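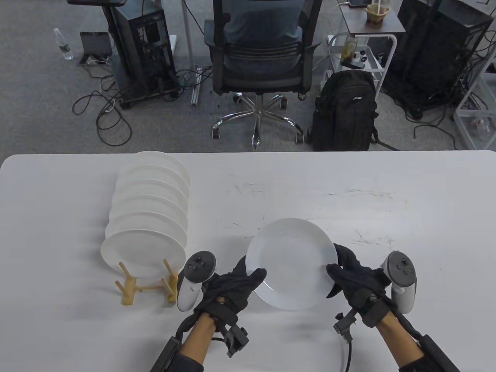
Skarnley is a small company that helps other companies teach their robots to work with hands. Our customers build the robot and we make the teaching: we choose the task, prepare the table, perform the task many times with a person who knows how to do it, and deliver the recordings in a clean form. Most of our tasks are from the home and from small kitchens. A typical one is to take a plate by its rim with both hands, with more plates standing on edge in a wooden rack next to it, and with the controllers strapped on the backs of the gloves so that the fingers stay free. The job looks very simple, and for a person it is. For a robot it contains many small decisions, and our work is to make these decisions visible in the data.

Who we are

We started in February with one table, two pairs of gloves and a list of tasks which we wrote on the back of a delivery note. Before this, the founders worked together in a company that made control software for packaging machines. There we spent a lot of time programming movements point by point. Each time the box changed its size, we had to do the points again. We thought that a person who packs boxes every day could show the movement better than we could write it, and we wanted to try this idea seriously.

Today our team is 15 people. Part of the team is operators, and this is the biggest group. The others take care of the equipment, the software and the contact with customers. Everybody in the company has to learn the operator's work, also the people who write the invoices. It takes a new colleague one or two weeks until the movements become calm, and after that time the discussions about data are much easier.

We speak several languages in the office, and English is the second or third language for most of us. We try to write our instructions with short words. Our customers have told us that they like this.

What we do

We offer two ways to show a task to a robot, and many projects use both.

The first way is showing by hand. The operator does the task with his or her own hands at a table. The operator wears gloves, and on the back of each hand a controller is fixed with a mount at the wrist. The controllers give us the position and the turning of the hands. A camera on the head sees what the operator sees. In this way the operator can feel the object, and the speed is close to the speed of normal work. It is our preferred way for the first recordings of a new task.

The second way is remote control. The operator holds the controllers and moves the arms of the customer's robot, and looks at the task through the cameras of the robot. This is slower and more tiring, but the movement is one which the robot can really do. There is no question later if the arm is long enough or if the elbow will touch the table. We use remote control when the robot is already available, either in our room or at the customer's place.

For remote control we use our own software with the name Fellia. It connects the controllers with the arms, it makes small shaking of the hand softer, and it stops the arms when the operator opens the grip of either controller. We wrote Fellia for ourselves at first. Now some of our customers use it too, and we give support for it by e-mail and by telephone.

How a project goes

A project begins with a talk about the task. We ask the customer to send us the objects, or to tell us exactly which objects to buy. We ask also what is allowed to go wrong. For some customers a plate that touches another plate is a failure, and for others it is fine if nothing breaks. It is better for both sides to know this before the first recording.

Then we write the task sheet. It is one page and it says where the objects stand at the start, what the hands should do, and how the table must look at the end. It also says what the operator may change from one time to the next. We want variation, but we want to know which variation it is. If the rack stands on the left in all recordings, the robot may learn that racks are on the left. So the sheet tells the operator when to move the rack, when to turn it, and when to begin with fewer plates.

After this we make a trial of 35 recordings and send it to the customer. We do not continue until we have an answer. In almost every project something changes at this point. It can be the height of the table, the position of the camera, or the definition of where a movement begins. We include one round of such changes in the price.

The full recording comes next. The usual order is 500 good demonstrations of one task, but we have done smaller orders and we are happy to discuss them. Operators change after a fixed time, because a tired hand shows a different movement from a rested one. Each recording is looked at by a second person. That person did not make the recording and can mark it as good, as usable with a note, or as not usable. The recordings which are not usable are not deleted. We deliver them in a separate folder if the customer wishes, and several customers do wish it, as a mistake which is clearly marked can be useful for training also.

How we work with small things

We believe that the quality of the data is decided by small things, so we want to mention some of them.

We teach our operators to hold an object in the same manner in which the robot will have to hold it. A person can lift a plate with one hand and with the thumb inside the well. Many robot hands cannot do this, so for such a robot we work with two hands, one at the left rim and one at the right rim, and we keep the plate in view of the camera while it moves. The operator looks at the place before putting the object there. This sounds strange to practice, but people usually put things away without looking, and then the camera on the head records the wall.

We make a short pause at the start and at the end of every demonstration. It helps to cut the recordings correctly.

The mounts at the wrist are checked before each session. If a mount turns on the arm by only a few degrees, the position of the hand is wrong in all recordings after it. We have a short procedure for this: the operator touches fixed points on the table, and the software compares them with the values from the day before. When the difference is too large, we fasten the mount again and repeat.

We let the cables hang with enough free length, so that they do not pull on the arm. An operator who feels a cable will begin to move around it without knowing, and the robot would learn this also.

Our rooms

Our main recording room has carpet on the floor and large tables with a plain top. The tables are used and one can see it on them, for example by the scratches. We do not exchange a table for this reason. The robots of our customers will work on used tables too.

Since last year's planning we wanted a second place for tasks that need water, and now we have it. We call it Lesell, after the street where it is. In Lesell there is a sink, a stove and a dishwasher, and we record there the tasks which come before and after the table: rinsing, loading, drying, putting into the cupboard. The floor has tiles and the light comes from windows, so the light changes during the day. For some customers this is a problem and for some it is the purpose.

Visitors are welcome in both places if they write to us before. If you come, you can put on the gloves and try one of the tasks. Please plan about 41 minutes for it, as this is the length of our introduction together with the fitting of the equipment. We know it is a curious number, but we measured it.

The Retamal collection

Next to the work for customers we are building our own collection of demonstrations, with the name Retamal. It contains only everyday tasks at a table: plates, cups, boxes, folded cloths, lids and similar objects. The recordings are made by all operators of the company in turn, with left-handed and right-handed persons, and the task sheets are part of the collection. Universities can ask for access without payment if they use it for teaching or research. Companies can buy a license. The present version was closed on 28 Jul 2025, and the list of its tasks can be received from us on request.

We would like to hear when something in Retamal is wrong. A mark at the wrong moment or an object with the wrong name is quickly repaired, but we must know about it.

What we do not do

We do not build robots and we do not sell robot hands. We do not train the final model for the customer, although we can read the first results together and say which demonstrations are probably missing. We do not record people in their private homes. We do not use the recordings of one customer for another customer, and we do not add them to Retamal.

Working with us

We look for operators two times per year. You do not need a technical education. Good operators came to us from restaurant kitchens, from a tailor's workshop, from a laboratory and from a post office. More important is that you can repeat a movement with attention and say it openly when a recording was not good. The work is paid by the hour and not by the number of recordings. The breaks are paid.

For projects, please send us a short text about the task, the robot and the objects. A video made with a telephone is very helpful, also if it is only a person doing the task at a kitchen table. We answer in English, and we normally answer in two working days.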